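4.2 Failure of the stop rule

The Flidora planner was tested in a simulated street before any outdoor trial. In 2 of the 3 routes it stopped too late. 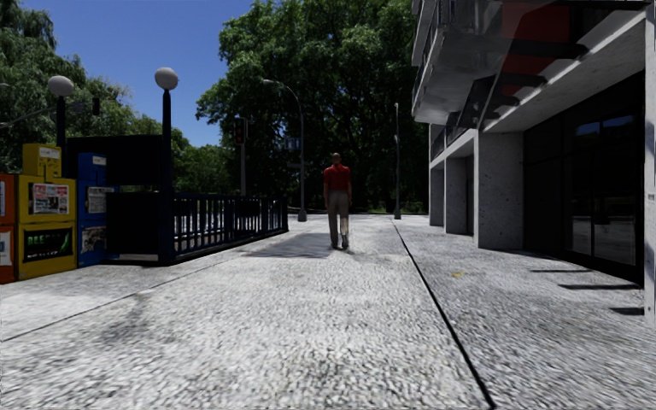

We first suspected the range sensor, but its log was complete - the fault was in the timer, which held old data for up to 300 ms.
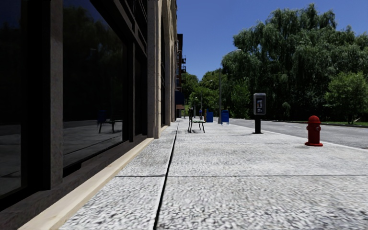 Figure 3. Simulated pavement with hydrant and payphone.

The timer was corrected in May. 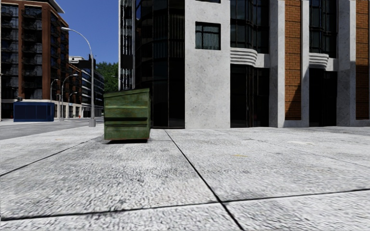

4.3 Remaining limits

Rain was not modelled.

Related items
Femley kerb data
Plultosero simulator notes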